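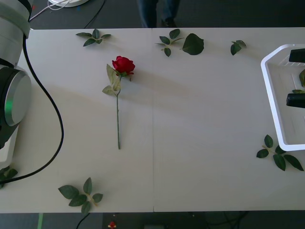 Kernmont Papers > Craft and Materials > Section 3

3. Materials and layout

3.1 Stems and foliage

The study used artificial roses bought in bulk from Susness. Of 1000 stems ordered, 847 were kept; the rest had split petals or bent wire and were returned. Loose foliage came separately from Tinside, sorted by hand into sprigs and single leaves.

Figure 2. Single red rose with loose dark green leaf clusters on the white tabletop.

Arrangers worked on a plain white surface so that gaps in the foliage were easy to judge. The rose was set down first. Leaves went toward the outside of the table, leaving the middle open for building the spray. Leaves still attached to a stem were left on, even where their green was lighter than the loose ones – Bramwell found in earlier work that stripping them marked the stem coating.

Shade match was scored separately from placement. Of the kept stems, 689 had attached leaves paler than the loose foliage. We did not dye or trim these. A further 110 sprigs were set aside for practice and do not appear in the results.

Scoring followed the Hashmi sheet without changes. Kumsa scored placement and Bramwell scored shade, each without seeing the other's marks. Differences of one point were averaged, and larger ones were scored again in April.

Contact: Obsa Kumsa, Lacey Bramwell | © Kernmont Papers | Back to top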